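Keeping well in hot weather: notes for the July talk, Sarkbridge day centre
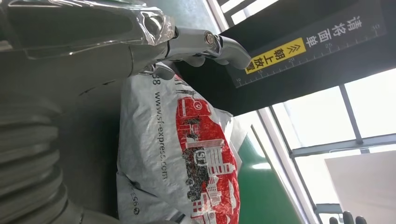 Metal hand holding a white plastic bag.

Start at 2.15, after the tea. Ask the people at the back if they can hear. Keep to 16 slides and leave time at the end for questions.

Slides 1 and 2. Why heat matters more after 65
Older bodies are slower to sweat and slower to cool down. The feeling of thirst gets weaker too, so a person can be short of fluid and not feel it. Heart, lung and kidney conditions all add to the risk. Ask for a show of hands: who had trouble sleeping in the last hot spell?

Slides 3 to 5. Drinking enough
Go for 6 to 8 drinks a day unless a doctor or nurse has set a limit. Say the last part twice. There are usually a few in the room on a fluid limit for their heart or kidneys and they must stick to it. Tea, coffee, milk and squash all count. A 200 ml glass is smaller than most people think, so bring one and hold it up. Soup, melon, jelly and yoghurt help as well. Some people cut down on drinks in the evening to avoid getting up at night. Suggest having more in the morning and at lunch.

Slide 6. Signs to look for
Dark urine, dry mouth, headache, feeling dizzy on standing, being more muddled than usual. Carers should take new confusion seriously and ring for advice.

Slides 7 to 9. The home
Close curtains on the sunny side in the morning. Open windows late in the evening when the air outside is cooler, if it is safe to do so. Sit in the coolest room, even if it is not the usual one. Thin cotton sheets. A damp cloth on the back of the neck. At Triledach the residents moved their afternoon cards to the north lounge and kept it there all summer.

Slides 10 to 12. Medicines
Water tablets and some blood pressure tablets can make heat harder to cope with. Do not stop taking anything without asking the pharmacist or surgery first. Check the label for storage: many should be kept below 25 degrees, so not on a window sill or in a parked car.

Slide 13. When to call 999
Very hot skin, fast breathing, a fit, passing out, or still unwell after half an hour of resting in a cool place and drinking. While waiting, move the person somewhere cool, loosen clothes, sponge with cool water and fan them.

Slides 14 and 15. Local help
Skyrme Hall opens as a cool room from 11 to 5 on hot days. The Plinon minibus goes there, and seats should be booked the day before. We posted 647 leaflets last summer and have spare copies in large print on the side table.

Slide 16. Questions
If the fan question comes up: fans are fine in a warm room, but once it is over 35 degrees they may not help. Hand out the room thermometers at the door, one per household.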